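Right, it's the cable drawer thread. You all asked for it after I moaned on here last week, so get a brew.

1/ Background for anyone new. When I moved to Clestham in April I had one shoebox of cables. I now have the shoebox, a drawer, a carrier bag hanging off the drawer and a biscuit tin I'm scared to open. Not one of them has a label on it.

2/ I counted last night, which was a mistake. 39 cables. I own a phone, a laptop and a lamp.

3/ First job was tipping the whole lot out on a table. A proper big one, cleared first, because if you try to do it on your lap you will lose the tiny adaptors down the sofa and then buy them again. I have done this. More than once!

4/ Then a tub. You want something see-through or nearly see-through, low enough to get your hand in without digging. I had been using a lovely lidded thing from Stirenov and never once looked in it.

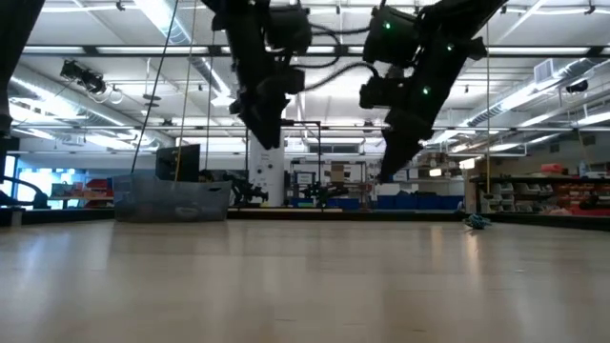
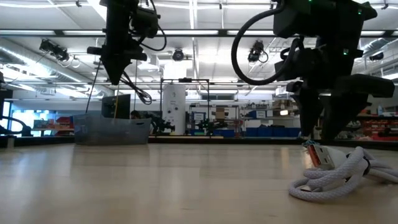
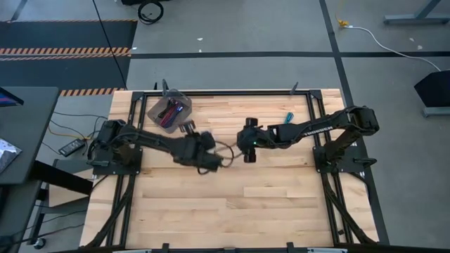 5/ My big change this time is that every cable gets coiled before it goes anywhere near a tub. No stuffing. I used to wind them round my elbow like my life depended on it, and they came out all twisted and sulky. Now it's big easy loops, hand to hand, and I stop when it looks about the size of a saucer. The white braided one in the second picture is the sort of coil I mean, nice loose loops overlapping each other and a dark band or tie round part of it. Braided ones are lovely to do. They just sort of fall into place.

6/ Thin black ones are my enemy. They all look the same, they tangle if you so much as breathe near them, and I'm fairly sure three of mine go to things I gave away years ago. Tag them while you still remember what they're for. Masking tape folded over near the plug and a biro, that's all I use.

7/ On ties: I bought a bag of the Mamani fabric ones and I like them a lot — soft, easy to undo, don't pinch. The bag said 1,000. I don't know what I was thinking. After doing every cable I own and a few bits round the kitchen I still have more than 970 left over... no wait, that can't be right, 39 cables. 961 minus the kitchen. Anyway, loads. Anyone local want some?

8/ Pens! Someone asked where pens go. Separate tub, always. If they go in with the cables a lid comes off and you've got red ink on a charger. Mine are in a clear one on the desk so I can see when I'm down to the last decent marker.

9/ And the little screwdriver lives with the pens now. I know, I know. But I only ever need it for battery covers and I was forever hunting for it.

10/ Where I've ended up:
— 5 cables I use all the time, in the top drawer
— everything else coiled, tagged and in the tub
— a bag of mystery ones by the front door for the recycling place

11/ I did look at one of those Gidance drawer divider sets, but the slots are tiny and a long lead would never go in. If you've got one and it works for you, tell me how you're folding them.

12/ Still haven't opened the biscuit tin. Might do it at the weekend if the weather's rubbish. Will report back.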